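Skutix to move forklift battery service to Jeritz site

Skutix, which sells and rents forklifts, stackers and other warehouse equipment, will move its battery service shop to the Jeritz industrial park in December. The company is giving up its current space on the east side of town, where it has repaired and tested lift truck batteries for 16 years.

The new shop will have 22 charging bays and a separate wash area for battery trays. Customers with service contracts will keep the same account numbers and the same dispatch phone line. Pickup of units for repair will go on from the old address until the last week before the move.

"The old building has one dock door and a ramp that is too steep for the heavier counterbalance trucks," said Giuliana Grajales, the service manager. "We have been loading those in the street. At Jeritz we can bring them straight in."

Skutix has 752 trucks out on rental or under contract in the region. Of those, 647 run on lead-acid batteries, and the rest are lithium-ion. Grajales said the lead-acid units take up most of the shop's time, mainly for watering, cell replacement and cable repairs.

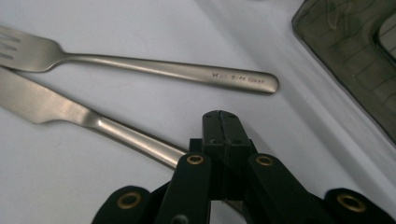
A fork and knife on a white tabletop.

The lease also covers a training room and a lunch room on the second floor. Operator classes, now held at customer sites, will be offered in the training room starting after the move. The first classes will cover sit-down counterbalance trucks and reach trucks. A course on order pickers is planned for later, once an instructor has been hired.

Manikandan Raju, who runs the parts counter, said walk-in hours will change. The counter will open at 6:30 a.m. and close at 4 p.m., an hour earlier than now. Load wheels, forks, hydraulic seals and chargers will be stocked on site. Mast parts will still come from the main warehouse and take a day or two.

Parking for customers is on the north side of the building. Trailers should use the rear gate, which is wide enough for a 53-foot unit to turn in.

Mwakyusa, the racking installer that shares the park, will keep its own entrance and yard. Skutix said no jobs will be cut in the move and that two battery technician positions are open.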